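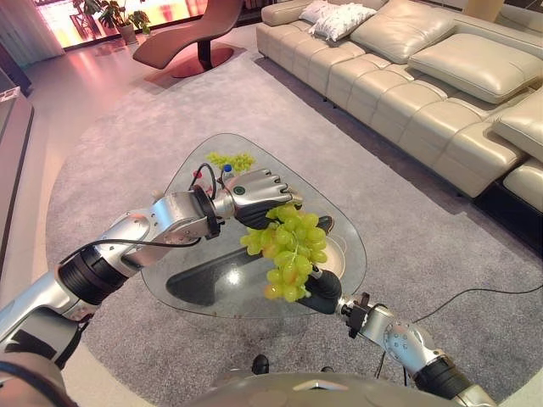
Who Sits Where? My report on wedding seating plans
Lakmal Kanagaratnam, Event Planning, second term

I picked seating because my cousin's reception at Dresham Hall in August nearly came undone over it (two sets of divorced parents, one head table!). She had 200 guests and I got to help with the chart, so I kept notes the whole way through.

We tried it first with sticky notes on a bedroom door, then in a spreadsheet. I liked the sticky notes better, honest. Round tables of eight worked well until the Majumder side added a toddler and a high chair.

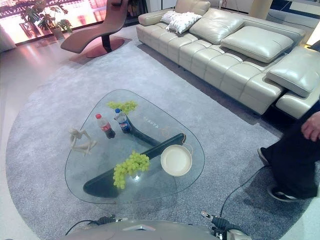
Grapes, a cream-coloured bowl and two bottles of cola on the glass coffee table.

Next time I'd ask both families for their lists before booking tables, and I'd seat the grandparents well away from the speakers.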